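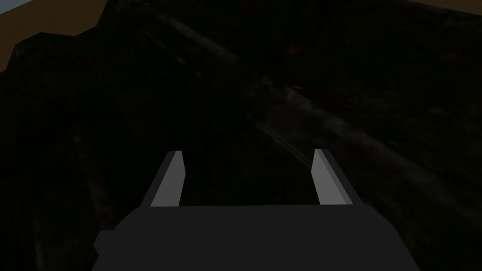 Should you pay for simulation before you buy the arm? For a small shop, usually, provided the simulation hours are charged against the gripper line of the budget and capped. The gripper is where we have wasted the most money, and it is the part a simulator can say something useful about before a purchase order goes out.

I put our cap at 30 hours. Kam-wah Kwan wanted it lower and may have been right, as the last few went on tuning friction values we had no measurements for. Next round I will budget for a bench test of the actual parts first.

The job is picking irregular castings out of a bin at Dovgate and placing them on a fixture. Two vendors quoted. Rumico quoted the arm, controller and a parallel two-finger gripper as one package. Biwott quoted the arm alone and left end-of-arm tooling to us. On the summary page Biwott looks cheaper. Once you add a gripper, adapter plate, cabling, spare fingers and the labour to fit them, the gap closes to nearly nothing.

Stroke was the first real finding. Our drawings list 122 mm as the widest grasp dimension, and I had been specifying to that number. A jaw that opens exactly that far has no allowance for pose error. We now ask for 5 mm of clearance per side at minimum, which removed the smaller Rumico gripper from the list and moved us up a price bracket.

Dark, rough surfaces are the second item. Depth cameras vary a lot on them, and a rendered surface won't tell you how much. I have kept the camera as a separate line with a return clause. Fuvside will lend a unit for a fortnight against a deposit, and Aisyah Lumbantobing has the form.

Lines I left off the first draft and had to go back for:

Guarding and the risk assessment
Compressed air, if the gripper is pneumatic
Freight and brokerage
Training for two operators
Spare fingers, 5 sets

Contingency stays at whatever finance will sign. The revised sheet goes in Thursday, with the Rumico package as the base case and Biwott as the alternate. If the loan camera can't resolve the castings, the vision line gets requoted and the arm order waits.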